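커뮤니티 > 모집/참여 > 생활·정리

공유 14 · 댓글 5

[참가자 모집] 부엌 서랍 속 물건, 어디에 어떻게 꽂아야 편할까요? '이니아 정리 워크숍'에 함께해 주세요

안녕하세요, 생활 정리 모임 이니아(Inia)입니다. 지난 2월에 첫 모임을 연 뒤로 "다음에는 언제 하나요?"라는 메일을 정말 많이 받았는데요, 드디어 두 번째 참가자를 모집합니다!

이번 주제는 수저통과 작은 도구 정리예요. 숟가락, 포크, 나이프, 주걱처럼 매일 손이 가는 물건을 칸에 나누어 꽂고, 칸마다 이름표를 붙이고, 며칠 뒤에도 그 자리가 그대로 유지되는지 같이 살펴봅니다. 너무 사소한 주제 아니냐고 물으시는 분도 계셨는데, 저희는 이런 이야기라면 밤새도록 할 수 있어요. 티스푼은 숟가락 칸에 넣어야 할까요, 따로 두어야 할까요? 손잡이는 위로 갈까요, 아래로 갈까요? 집집마다 답이 다르고, 그 답을 듣는 게 무척 재미있습니다.

지난번 모임에서는 참가자들이 적어 주신 정리 메모가 모두 1,651장이나 모였습니다. 베이를러 판 아커르(Veerle Van Acker) 님이 한 장 한 장 읽고 분류해 주셨고, 가장 많이 나온 고민이 바로 "식구들이 제자리에 안 꽂아 놓는다"였어요. 그래서 이번에는 이름표에 시간을 넉넉히 쓰기로 했습니다.

모집 대상
- 부엌 정리에 관심 있는 성인이면 누구나 (정리를 잘 못하시는 분, 대환영입니다)
- 두 차례 모임에 모두 오실 수 있는 분
- 집에서 쓰는 수저나 조리 도구를 몇 개 가져오실 수 있는 분
- 한국어로 편하게 대화하실 수 있는 분. 모국어는 상관없습니다. 지난번에는 여러 나라 글자로 쓴 이름표가 나와서 구경하는 재미가 컸어요.

모집 인원
최대 112명. 모둠으로 나누어 진행하고, 한 모둠은 다섯 명입니다. 친구나 가족과 같은 모둠을 원하시면 신청서에 적어 주세요.

장소
나바라트남(Navaratnam) 생활관 2층 공용 부엌. 엘리베이터가 있고, 유아차도 들어올 수 있습니다. 주차 자리가 적으니 되도록 대중교통을 이용해 주세요.

하는 일

1. 가져온 도구 펼쳐 놓기
모둠 테이블에 도구를 모두 꺼내 놓고, 얼마나 자주 쓰는지 이야기합니다. 일 년 동안 한 번도 안 쓴 도구가 나와도 괜찮아요. 버리라고 권하는 모임은 아닙니다.

2. 칸 나누고 이름표 붙이기
칸이 나뉜 플라스틱 수저통과 종이, 펜, 테이프는 저희가 준비합니다. 종류별로 나누셔도 되고 색깔별, 쓰는 사람별로 나누셔도 됩니다. 이름표도 낱말, 그림, 글자 한 자, 무엇이든 좋아요. 주황색 통 앞쪽에 손글씨로 한 글자씩 적은 흰 종이 이름표를 나란히 붙이면 이런 모습이 됩니다. 연노랑과 민트색, 흰색 도구가 섞여 꽂히니 꽤 산뜻하지요?
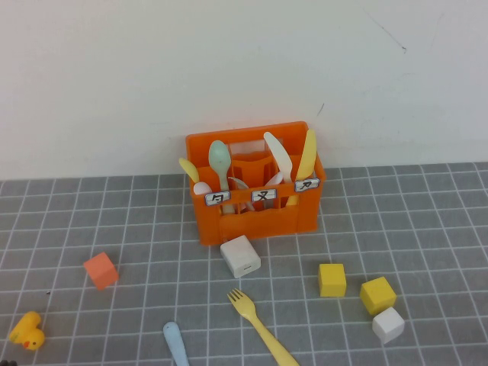 3. 옆 모둠 수저통 써 보기
자리를 바꾸어 다른 모둠이 정리한 통에서 도구를 꺼내고 다시 꽂아 봅니다. 진행을 맡은 닐리니... 아니, 틸리니 셀바나야감(Thilini Selvanayagam) 님이 가장 기대하는 순서라고 해요. 우리 모둠에서는 당연했던 이름표를 옆 모둠 분들이 전혀 다르게 읽기도 하거든요!

4. 집에서 해 보고 다시 모이기
첫 모임 뒤 집에서 직접 정리해 보시고, 두 번째 모임에서 경험을 나눕니다. 중간에 흐트러졌다면 흐트러진 이야기를 그대로 들려주세요.

참가비와 드리는 것
참가비는 없습니다. 이름표 재료 한 묶음을 드리고, 두 번째 모임 뒤에는 미자누르 파트와리(Mizanur Patwary) 님이 끓여 주시는 차와 간식을 함께 나눕니다. 음식 알레르기가 있으시면 미리 알려 주세요.

신청 방법
생활관 1층 안내대에 있는 신청서를 작성하시거나, 이니아 게시판에 비밀글로 성함과 연락처, 요즘 부엌에서 제일 정리가 안 되는 곳 한 군데를 적어 주세요. 길게 쓰지 않으셔도 됩니다. "싱크대 옆" 네 글자만 적어 주셔도 충분해요.

신청 마감은 2021년 10월 16일이며, 모임 날짜와 시간은 마감 후 참가자분들께 개별로 안내해 드립니다. 궁금한 점은 댓글로 남겨 주세요. 니말 사마라쿤(Nimal Samarakoon) 님이 답해 드립니다.

태그: 참가자모집, 부엌정리, 수저통, 이름표, 워크숍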